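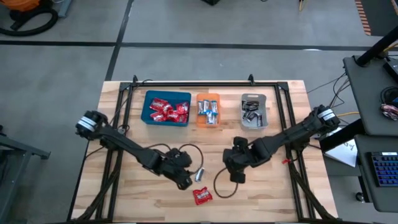
Naledi Ntuli wrote in that Collen had been sending almost every warranty claim to manual review since the last retrain, and asked whether the old model could be put back while someone looked at it. Her team had cleared the queue by mid-morning and it had filled again by lunch.

Tickets > Collen > Scoring and models > Claims flagged in error after retrain

May 2022, logged by Ziad Kassab

Summary
Claims scorer in Collen giving high fraud scores to ordinary claims. Started after the scheduled retrain. Affects the Driditz and Tonitz branches worst. The main Saliba branch appears normal.

Setup
Collen production, scorer on the retrained model. Review threshold 65. Training data pulled nightly from the Saliba claims database through the export service. No change to the threshold, the rules layer or the web forms in this release.

Entry 1 — Ziad
Confirmed the report. I opened a handful of the flagged claims and they look ordinary: receipt attached, serial number matches, customer has an account. All of them are over the threshold. Put the same claims through the previous model in staging and none of them went over.

Rolled production back to the previous model at Naledi's request. Rollback needs a restart of the scoring service, so there was a short gap where claims were held. They were scored once it came up. The new model is still in staging for testing. Please don't delete it.

Entry 2 — Naledi
Queue is back to normal on our side, thanks. We still have the claims that were flagged before the rollback. Do we have to work through those by hand or can they be rescored? Some of these customers have been told their claim is under investigation and I'd like to ring them with something definite.

Entry 3 — Ziad
They can be rescored, but I want to know what went wrong first. Leave them where they are for now and pull out anything urgent by hand.

Things checked so far:

Feature list is the same in both models.
Date formats are fine. I suspected these first as we had day and month swapped last year.
Currency field is populated.
Validation accuracy in the training log is higher than last time, which made me look at the training set itself.

Entry 4 — Fadi Mansour
Had a look at the training log. The row count after removing duplicates is 896. That's far too low for a full pull. The job doesn't fail on a small set because there is no minimum configured, it just trains on whatever it gets and reports success.

The accuracy figure can't be trusted either. The validation set is split off from the same pull, so whatever is missing from one is missing from the other.

Ziad, can you see how many rows came out of the export before the duplicates were dropped?

Entry 5 — Ziad
Exactly 1,000. So it's the page limit on the export service. We're getting the first page and nothing after it.

Rows come back sorted by branch code and Saliba is first. I grouped the training rows by branch and every one of them is Saliba. There are 5 branches in the live data. The other four have never been seen by this model, and it seems to be treating an unfamiliar branch code as a risk signal. That fits what Naledi is seeing.

Entry 6 — Samer Abou Jaoude
The export service was upgraded before the retrain. In the old version the client followed the next-page link by default. In the new one you have to turn that on. It was in the upgrade notes under client behaviour, and I read it as applying only to the reporting jobs. My mistake.

I've set follow_pages to true in the retrain config and run the pull by itself, without training. All branches are present now. The run took a good deal longer, as it should.

Entry 7 — Fadi
Thanks Samer. Before we retrain I'd like two checks added to the job:

1. Stop if the row count is less than half of the previous successful pull.
2. Stop if any active branch has no rows.

I'd also like the branch code taken out as a feature, or at least tested without it. Even with the full data, the smaller branches have few confirmed fraud cases and the model can lean on the code too much. If we open a new branch we'd be back to this ticket. That's a bigger change though, so I've asked for it to be raised separately.

Entry 8 — Ziad
Both checks are in. Tested by turning follow_pages off again in staging: job stopped at the row count check with a readable error. Turned it back on and retrained.

Compared the new model with the previous one on the claims from Naledi's queue. Scores are close for all branches. A few claims still go over the threshold on both models and I think those are reasonable, one has the same receipt number as an older claim.

Entry 9 — Naledi
I've read through the ones that still go over. Agree they should be looked at. Happy for the rest to be released.

Entry 10 — Ziad
Rescored the held claims and released everything under the threshold. The claim history will show both scores, with a note giving this ticket as the reason for the change. New model goes to production with the next release in June. The previous model remains in place until then.

Status: Resolved, pending release
Follow-up: branch code as a feature, assigned to Fadi
Follow-up: check the other jobs using the export client for the same setting, assigned to Samer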